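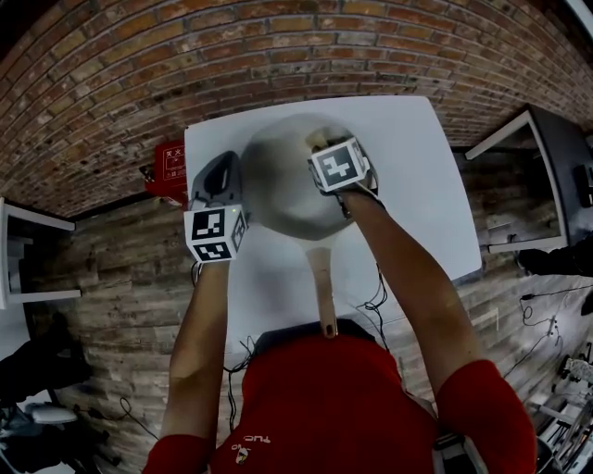 La sartén gris y las dos pinzas de mano, cada una con su cubo de marcadores.

Lunes 23 de agosto de 2021

Bueno, pues ya tengo tema para el proyecto de curso y se llama, agarraos, "recoger la cocina". Lo de la cocina es un decir, porque tenemos una mesa blanca y poco más, pero en la propuesta quedaba estupendo y nos la aprobaron a la primera.

Os cuento, que en abril dejé el blog a medias y alguno me ha escrito preguntando si seguía en el club. ¡Sigo! Ahora somos cuatro en el grupo, nos hemos puesto Pandby de nombre (ganó por votación, yo voté en contra) y queremos presentarnos a la copa Mallero en la categoría de manipulación con dos manos. La idea es grabar muchas veces la misma tarea hecha por una persona con las pinzas en la mano, y luego entrenar con eso un modelo que mueva los brazos de verdad. Los cubos blancos con dibujos en blanco y negro sirven para saber dónde está cada pinza en cada momento.

Empezamos con la sartén porque parecía lo fácil. Ja. Una sartén pesa de un lado y tiene un mango largo que se va a donde le da la gana, y con los dedos de la pinza el borde se coge fatal si entras torcida. Yo al principio apretaba muchísimo y acababa con el antebrazo hecho polvo. Ahora entro despacio con la derecha, pillo el borde y dejo la izquierda libre hasta que hace falta – me sale bastante mejor, aunque sigo siendo la más lenta del grupo.

Llevamos 247 repeticiones grabadas y hemos tirado 57. Casi todas las malas son por lo mismo: giras la muñeca sin darte cuenta, el cubo deja de verse bien y la trayectoria pega unos saltos rarísimos. El resto son culpa de los cables, que se enganchan con el mango en el peor momento. Probamos a sujetarlos con cinta a la manga y duró una tarde.

El objetivo para la copa son 698, que es una cifra que salió de una hoja de cálculo que ya no entiende ninguno de los cuatro. Si hacemos unas 17 por sesión nos da tiempo, siempre que no nos quiten el taller. Los de Hokdale, que son el otro equipo del club, van con el reto de doblar toallas y también necesitan mesa, así que hay un calendario compartido y bastante regateo por las tardes buenas.

Para el código usamos Juntunen, la librería que heredamos del curso pasado. Funciona, pero los comentarios están a medias y hay una función que se llama "arreglar2" que me da miedo tocar. Esta semana quiero cambiar el filtro de la trayectoria y ver si recupero algunas de las descartadas, que me da una pena tirarlas...

Después de la sartén toca la tapa de la olla. Si alguien ha peleado con tapas redondas y pinzas de dos dedos, que me deje un comentario, por favor, que leo todos aunque tarde en contestar.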